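Slide 7: One policy, two arms (Nneka)

Pick up from Meinrad's slide on data. 3609 demos collected, 3000 used for training, the rest held out.

Say: both arms share one policy. We did not script which arm goes first. The idle arm learns to stay up and out of the way.

Point out the left arm on the photo. Then go to the Rotalholm results, 4 toy layouts, same weights for all of them.

If asked about the hold-out split, send them to Meinrad. Pause for questions before slide 8. 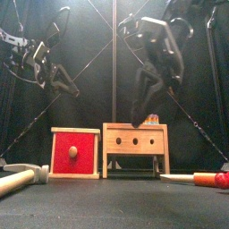
Right gripper on the wooden stand, left arm raised.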